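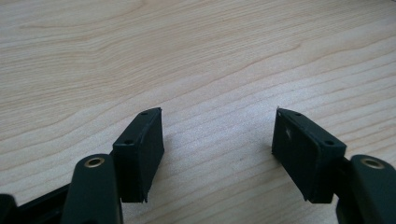

When will the Willthorpe galleries reopen to the public?
The board has not set a date. Staff will bring a reopening plan to the next meeting, and members with passes will hear by mail before any public notice goes out.

WILLTHORPE MUSEUM OF ART
Minutes of the Collections and Exhibitions Board
May 27, 2020
Held by conference call

1. Call to order
The chair, Ye-seo Ahn, called the meeting to order. A quorum was present. The director, the registrar, the head of exhibitions and the education manager also took part. The registrar kept the minutes.

2. Minutes of the April meeting
Approved with one correction. Under item 5, "Illard bequest" should read "Illard loan." The works remain the property of the Illard family and no transfer of title has been discussed.

3. Director's report
The building has been closed to visitors since March. Security and climate staff have stayed on site in shifts. Humidity in the lower print store went above the set limit twice in April. The dehumidifier has been serviced and readings have been within limits since then.

The lease on the off-site store is up for renewal. The landlord has offered the same rent for another year. The director recommended accepting. Agreed.

4. Illard loan
The loan of paintings and oil sketches was due to end this summer. The family has agreed in writing to extend it through the winter on the same terms. Insurance values will stay as they are.

One member asked if the large harbor painting could move from the stair hall to Gallery 4, where the light is lower. The head of exhibitions said the wall there would hold it but the bench would have to go. The board had no objection. The move will be made before the public is let back in.

5. Rinda prints exhibition
The show was planned for the fall. The lending museum cannot confirm that a courier will be able to travel. Three options were discussed:
Open on time with prints from our own holdings only.
Delay to spring and keep the full checklist.
Cancel and return the deposit paid by the catalog publisher.

The head of exhibitions favored the second option. The catalog text is finished and the frames have been ordered. The director noted that a spring opening would push back the ceramics display – which has no outside loans and can be moved easily. Motion to delay to spring made, seconded and carried. One member abstained.

6. Cho drawings
The registrar reported on the inventory of the Cho gift. The deed of gift lists 666 sheets. So far 560 have been checked against the list, measured and given accession numbers. The rest are in the two flat files that came last and have not been opened. Six sheets need conservation treatment before they can be handled, mostly for old tape along the edges.

The board asked that the inventory be finished before any drawings are offered for loan. The registrar will ask for a written estimate for the tape removal – the paper conservator is working from home and can quote from photographs.

7. Education
School visits are canceled for the rest of the term. Deposits have been returned. The education manager is recording short gallery talks for the website. Members were asked to suggest works from the permanent collection, with a preference for pieces that have not been on view lately.

8. Other business
The sign at the delivery entrance still gives the old phone number. The director will have it replaced.

9. Adjournment
There being no further business, the chair adjourned the meeting. The date of the next meeting will be sent to members by email.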